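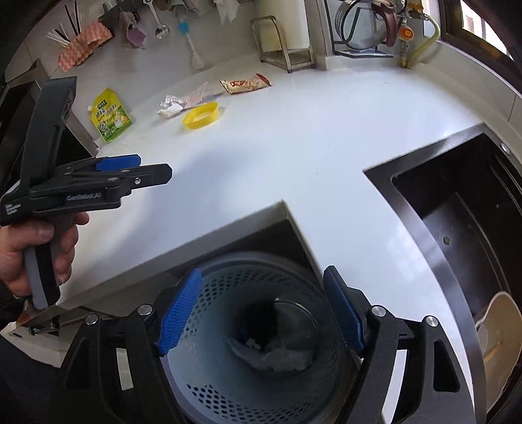 How long does it take to get an old town file opened?

I asked in July and had it in my hands in February, and the clerk's office tells me that was brisk.

The file is the one on the amalgamation of Landry and Plurov, which didn't happen. If you grew up on either side of the river you will know that it didn't happen, and you'll have been told why by somebody's uncle at great length. The uncle's version is that Landry wanted Plurov's gravel pit and Plurov wanted Landry's arena, and both councils went to bed one night as friends and woke up enemies over a snowplow. I have now read over 600 pages on the matter and I'm sorry to report that the uncle is fairly close.

The letter came with a date stamp of February 11, 2025, and a cheerful note from Tsehay Endale in records saying I could come in whenever suited and to bring a sweater. The records room is in the basement of the old post office. Bring the sweater. There were two boxes, one labelled AMALG and the other labelled AMALG MISC, and whoever did the sorting had strong private views about what counted as miscellaneous. The minutes were in MISC. A takeout menu was in the main box, in its own folder, with a reference number.

I should say what I was looking for. My mother worked the front counter at the Landry town office in those years, and she always maintained that the whole scheme fell over because of the name. Not the taxes, not the plow. The name. She'd say it while doing something else and then refuse to elaborate, on the grounds that she had signed something. I don't believe she signed anything. There is certainly nothing signed by her in either box, apart from a request for a new stapler that seems to have been approved in principle.

She was right about the name, though.

The joint working group met for the first time in the Plurov curling club, upstairs, and by the second meeting they had agreed on nearly everything you would expect people to fight about. Water, fine. Fire hall, fine. One library with two branches and the same fines at both. Mayor Lucian Buzatu of Landry and Reeve Traian Ciobanu of Plurov come across in the early minutes as a pair of men who had been waiting years for somebody sensible to talk to. They second each other's motions. They adjourn early. At one point Buzatu thanks Ciobanu for the squares, and the minute taker has written "date squares" in the margin in case of a dispute.

Then comes agenda item nine, "Name of new municipality (5 min.)".

I've sat on enough boards to feel my neck go tight at a five minute item. The obvious choice was Landry-Plurov, which Plurov objected to on the grounds of order. Plurov-Landry was then put forward and Landry objected on the grounds that it sounded like a law firm. Somebody proposed alternating by year. I want you to picture the road signs. The group did picture the road signs, since the public works foreman was in the room, and his reply is recorded only as "Mr. Foreman spoke against."

So they hired a consultant. The firm was called Revetti and it was from the city, and its covering letter uses the word "journey" four years before I'd have thought anybody was using it that way. Revetti interviewed what it called stakeholders, who as far as I can tell were the people in the coffee shop on a morning it was raining. The report has a nice blue cover. It recommends that the new municipality be called Jeltason.

There's no Jeltason anywhere near here. There was never a Mr. Jeltason, or a Jeltason Creek, or a Fort Jeltason that burned down. The report says the word "tested warmly" and "carries no historical burden", and I suppose that's one way of describing a word that has no meaning. A memo from Hazem Bouzid, who was the mayor's assistant and by some distance the best writer in either box, goes like this:

"I have said it aloud in the truck on the way home and again this morning. It sounds like a cream for the feet. I recommend that we thank the consultants and lose the report behind something heavy."

They did not lose it behind something heavy. It got out, and judging from the clippings it got out at the hockey. The Landry and Plurov midget teams were playing each other that weekend and by the third period the visiting crowd was chanting Jeltason at the home bench, as an insult, and the home crowd was chanting it back. This is the part the uncle always leaves out. The two towns were finally united on something and it was that.

From there you can more or less hear the thing going down the stairs. A petition went round with 1,794 names on it, and I have been through a good many of them because I was looking for my own relatives. (Found them. One signed as herself and once more as the dog.) The petition doesn't mention water rates or the fire hall or the debenture on the arena. It asks that "no part of this district be called Jeltason now or in future", and it's addressed to the minister, the premier and the Governor General. The premier's office sent back a card.

What I hadn't known was how hard Buzatu and Ciobanu tried to save it. There's a run of letters between them, first typed and on letterhead, later handwritten and getting friendlier as the situation gets worse. Ciobanu offers to accept Landry-Plurov if the hyphen can be made longer, and I have read that sentence several times and still can't decide if he was joking. Buzatu offers to drop both names and call the place after the river. That would have worked, in my view. Everybody likes the river. But the two towns have always spelled the river differently, and the letter in reply is one line long and just says, "Which one?"

The snowplow does turn up, near the bottom of MISC. It was a shared plow, bought jointly as a gesture of good faith while the talks were on, and once the talks stopped neither council would send a driver across to pick it up in case this looked like giving in. It spent the winter on the bridge. Public works wrote to both councils to ask if they might at least move it to one side. There is no reply from either, and by spring the file is mostly invoices.

A few things I'd pass on if you are thinking of asking for a file yourself, wherever you are. Put the years in your request, even if you have to guess. Mine went round the building for most of the fall because I had written "the amalgamation" as though there had only been one, when apparently somebody has a go at it every generation. Ask for correspondence as well as minutes. The minutes will tell you that a discussion took place, and the correspondence will tell you who left by the side door. And be nice to whoever is in the records room, who has had to carry it all up from wherever it was. Tsehay found me a third chair after the first two turned out to be evidence in something.

As for blacked-out bits, there were fewer than I'd hoped. You want a bit of black marker, it makes you feel you're onto something. The longest redaction in the whole file covers half a page of the curling club minutes and I spent a happy afternoon imagining what might be under it. Then I turned over and found the same page, photocopied, with nothing crossed out at all. It was the bar tab.

My friend Alina Costache, who teaches history at the high school and grew up in Plurov, wants to use the Revetti report with her Grade 11s. She thinks they should be given the population figures and the map and the report, then sent off to pick a name, and she thinks most of them will come to blows before lunch. I've lent her my copies. She has already written on the cover of one of them, in pen, that the river is spelled wrong.

I still haven't got to the bottom of who came up with the word in the first place. Revetti's working papers weren't part of the file and the firm seems to have shut or changed its own name, possibly on somebody's advice. There's one note stapled inside the back cover of the blue report, in handwriting I don't recognize, that reads "J. for short?" with a tick beside it. If that's your handwriting, or your dad's, leave a comment or catch me at the arena. I'm there most mornings for the early ice, Landry side, near the canteen.

The takeout menu, by the way, was from the Golden Gate on Mill Street, which closed when I was in school. Somebody had circled the number six dinner for four. I've asked Tsehay for a copy of that too, and she says I'll need to fill in a form.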